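PC BUILD BENCH - SAFETY AND INSPECTION CHECKLIST
Treddale workshop, bench 2
Filled in by: Villads Ravn
Checked by: Endang Govindasamy
Month: October
Marks: OK / FIX / N/A. Comments go after the mark. Keep them short but please write something if it's a FIX.

1. POWER AND OUTLETS

1.1 Outlet strip fixed down, not hanging by its cord - OK
1.2 Breaker labeled and reachable - FIX. Label faded, had to guess. Kristóf has the label maker.
1.3 Bench switch kills everything on the bench - OK. Tested with the lamp and the test supply.
1.4 No damaged cords - FIX. One monitor cord nicked near the plug. Cut it and binned it, need a new one.
1.5 Test power supply, fan spins, no burnt smell - OK. Fan is loud though. Same as last time.
1.6 Power supplies waiting for scrap marked DO NOT OPEN - OK

2. STATIC

2.1 Mat grounded, snap tight - OK
2.2 Wrist straps tested - FIX. Two tested, one failed. Failed strap is in the red bin, don't take it back out.
2.3 Boards stored in static bags, not on top of them - FIX. Found a board sitting on the outside of its bag again. Bag goes AROUND the board.
2.4 Memory sticks in trays - OK
2.5 No foam packing or plastic wrap on the mat - OK after I moved it

3. MOTHERBOARD INTAKE

3.1 Socket cover on when board arrives - OK, all but the Medve return
3.2 Socket pins looked at under the magnifier before the CPU goes in - OK
Comment: Medve return, ticket 2393, has bent pins on one corner. Customer says it came that way. Pictures sent to Ilídio, leave the board alone till he anwers.
3.3 Standoffs match the board's hole pattern - FIX. Extra standoff left in the Prollport case, would have been right under the board. Removed.
3.4 Battery seated, no leaks - OK
3.5 Board model matches the ticket - OK
3.6 BIOS version written on ticket before any update - FIX. Blank on most of them. I filled in what I could.

4. FIRST POWER-ON

4.1 CPU power connector in as well as the big 24-pin one - OK
4.2 Cooler fan plugged into the CPU header - OK
4.3 Plastic film off the cooler base - OK. Yes we still have to check this.
4.4 Nothing loose in the case, tip it and listen - FIX. Screw rattling in the Wunell tower. Got it out from behind the drive cage.
4.5 Power on with side panel off, hands out - OK
4.6 Memory speed shows right in setup - N/A for the office builds, OK on the other one. Reads 3000 after turning the profile on.
4.7 Temps steady after the load test - OK

5. TOOLS AND SUPPLIES

5.1 Magnetic tray emptied between builds - FIX. Mixed screws again, case and drive. Sorted.
5.2 Screwdriver tips not chewed up - OK, except the small Phillips. Replace.
5.3 Alcohol bottle capped and labeled - OK
5.4 Compressed air away from heat - OK
5.5 Thermal paste in date - FIX. Two tubes dried out. Jenő is ordering, said to add the monitor cord and the strap to the same order.
5.6 Coin cells in a closed box, not loose in the drawer - OK

6. FLOOR, LIFTING, FIRE

6.1 Walkway clear - OK
6.2 Heavy cases on lower shelf - FIX. Wunell tower was up top. Moved it down with Kristóf, 2 people for that one please.
6.3 Extinguisher in place, tag current, right type for electrical - OK
6.4 Shelf load under the posted 700 lb - OK by eye. Posted sign is hard to read, see label maker above.
6.5 First aid box stocked - FIX. Out of small bandages. Case edges, as usual.

OPEN ITEMS
- breaker label, shelf sign (Kristóf)
- monitor cord, wrist strap, paste, small Phillips (Jenő)
- Medve 2393, waiting on Ilídio
- BIOS version line on the ticket form needs to be bigger or people will keep skiping it (me)
- bandages - I'll pick some up

Endang's comments: Fine to keep using the bench. Do not hand out the one good strap as a spare, it stays on bench 2 till the new one is in. For 2.3 talk to the evening people directly, a note on the wall has not worked. Recheck sections 2 and 3 before the next batch of boards comes in. Did you check the lamp arm? It was loose in my last round and I don't see a line for it.

Reply: lamp arm tightened, holds now. Will add as 5.7.

Attached pictures
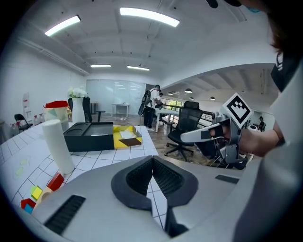
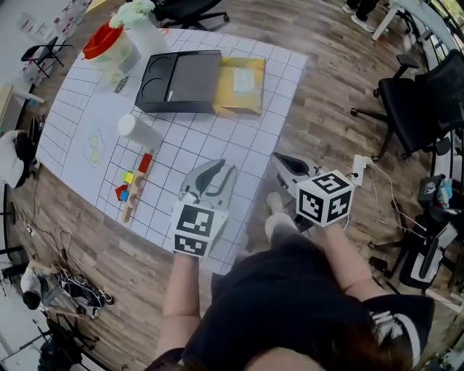

Both pictures: hand-held grippers in use at the table.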